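LISTVILLE - The linen room at Clerden is getting some mechanical help, and the people who work there could hardly be happier about it.

The laundry service announced on August 7, 2018 that it will bring in automatic folding for sheets and towels, starting with the day shift. Staff who used to fold for a full shift will move between sorting, mending and checking finished stacks, and all 62 of them keep their jobs and their hours.

"My shoulders are already celebrating," said Nazanin Nouri, who has folded at Clerden since March. She will be one of the first trained to run the new line, and she can't wait to get her hands on it!

Teaching a machine to deal with soft, wrinkled cloth is slow work, and the folders have been part of it from the start, showing the engineers how they find a hem and which corner they go for first.

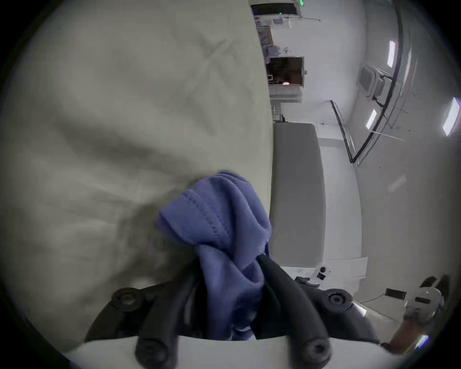
Shift lead Kianoush Najafi said the sewing table is the change he is most excited about. Torn towels that once went straight to the rag bin will now be repaired in house, and 3 folders have already asked to learn the machines.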